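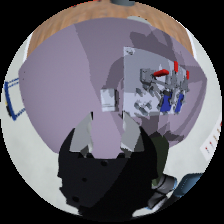 **How long does it take to read through all 150 psalms?**

Thirty days, if you read five a day. I take a lot longer than that, and I love the slow way so much that I've written up how I do it!

## Start a psalm notebook

You need a Bible, a pen you like, and a notebook with plenty of pages. Mine is a fat one from Barkevik with lined paper, and I'm now on page 791 of the whole set (yes, I number straight on from one book to the next). Leave the first two pages blank for an index. You'll thank yourself when you want to find that one verse about the sparrow.

### 1. Read it out loud

Read the whole psalm once at normal speed, out loud if the house allows it. The Psalms were sung, and you hear things in your own voice that your eyes slide right past. Psalm 136 is a great one to try. By the tenth "his mercy endures forever" I'm usually grinning.

### 2. Copy one verse by hand

Pick the verse that snagged you and write it at the top of a fresh page, with the reference and the translation. Don't fuss over picking the "best" one. Bronwyn Whitcombe, who got me started on all this, once copied the same verse from Psalm 27 for 19 mornings in a row, and she says those are still her favorite pages.

### 3. Mark who is talking to whom

I get really excited about this step! Go back through and put a small letter in the margin: G when the writer speaks to God, P when he speaks to other people, S when he speaks to himself. In Psalm 42 the writer turns and asks his own soul why it's cast down. In Psalm 23 the shepherd is "he" for three verses and then, right in the valley of the shadow of death, becomes "you." I had known that psalm since I was six and never noticed.

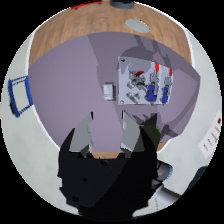
*Image: Siu-ming Cheng*

### 4. Write your answer back

Under the verse, write three or four lines to God in your own words. If the psalm is thankful, name something from this week. If it's a lament, you're allowed to complain too (Psalm 13 opens with "How long?" and doesn't apologize for it). Some days mine is one line and a yawn, and it goes in anyway.

### 5. Add it to the index

Psalm number, page number, and a word or two such as "fear," "harvest" or "can't sleep."

## If you fall behind

Skip the missed days and pick up at the next psalm. I stopped for most of December once and came back at Psalm 88, which was a pretty gloomy welcome, but 89 starts with singing.

Psalm 119 needs its own plan. It has 22 sections of eight verses each, so I give it 22 mornings and a new color of ink. Green, last time. I'm thinking purple for the next round!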